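Talk notes: What a Bare Table Is For
Nurkotel community hall, evening slot

Slide 1. Say hello. Ask who ate lunch at a desk today, then ask who could see the desk. Wait for the guilty laugh.

Slide 2. The Plinness table. I bought it because the catalog said it would "invite calm." It cost 400 and it invited mail. By February I was eating standing up at the counter, like a horse.

Slide 3. The rule I stole from my old workshop in Gurnov: one job on the table at a time. The thing you're working on gets the table, and everything else waits in a box on the floor. White top if you can stand it - small black parts show up on white, and so do crumbs, so you'll wipe it more than you'd like.

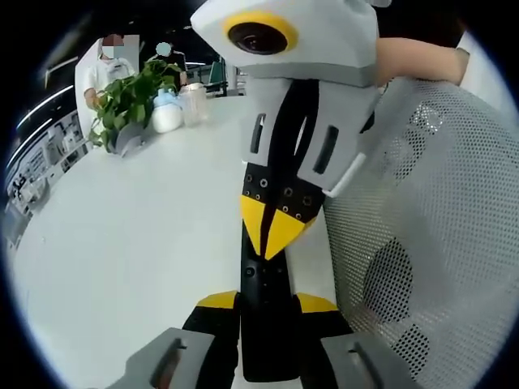
Slide 4. The box on the floor. People push back here. Let them. The box looks terrible and that is its whole charm, as you will want to empty it. Mine held 13 chargers for phones I no longer own. Pause for anyone who wants to confess.

Slide 5. Small parts. Put them in a saucer before you start. I once lost a screw in this very building and paid 149 to replace the hinge it belonged to. (Skip this if the building manager is in the room.)

Slide 6. Closing up. When the job stops, the table gets cleared, even if the job isn't done. I break this rule most weeks and will admit it if asked - not before.

Questions until they turn the lights off. Handouts are by the door, next to the coffee. Remind them to stack the chairs.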